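30th June

So I've finally started on the desk recordings, after a spring of telling everyone at Clulletby that I'd get round to it. The job sounds daft when I explain it to my family. I hold a gripper in my hand, I pick something up, I put it down somewhere else, and later on a robot arm has a go at copying me. I did 70 goes yesterday evening with the radio on and my wrist is letting me know.

The target for Dilelari (our name for the tidy-a-desk project, don't ask) is 2138 by the end of July, which felt like a silly number until I got into the swing of it. Now it only feels like a long one!
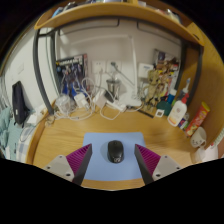 My big struggle this week has been slowing down. When I tidy my own desk I just grab things, and the gripper hates that – you get a lurch, then a wobble, then a recording I have to bin. So I've been practising the approach on its own, over and over, before I let myself close on anything. With the mouse I like to come in from the front of the desk with one purple finger on each side and the pad underneath, then stop for a breath before I squeeze. It's a nice thing to start on because the blue pad makes it easy to see whether I'm lined up. The chargers and all those white cables at the back can wait until I'm braver.

I also tried the same move by remote control up at Stembridge, with a joystick and a screen, and managed 3 decent ones in an hour. Three! I could feel myself leaning sideways in the chair as if that would help. Holding the thing in your hand is so much nicer, even with the sore wrist.

Next up is bottles, pump tops and all, and I've promised to bring the Besnard grips back before then, so I'd better find the box they came in.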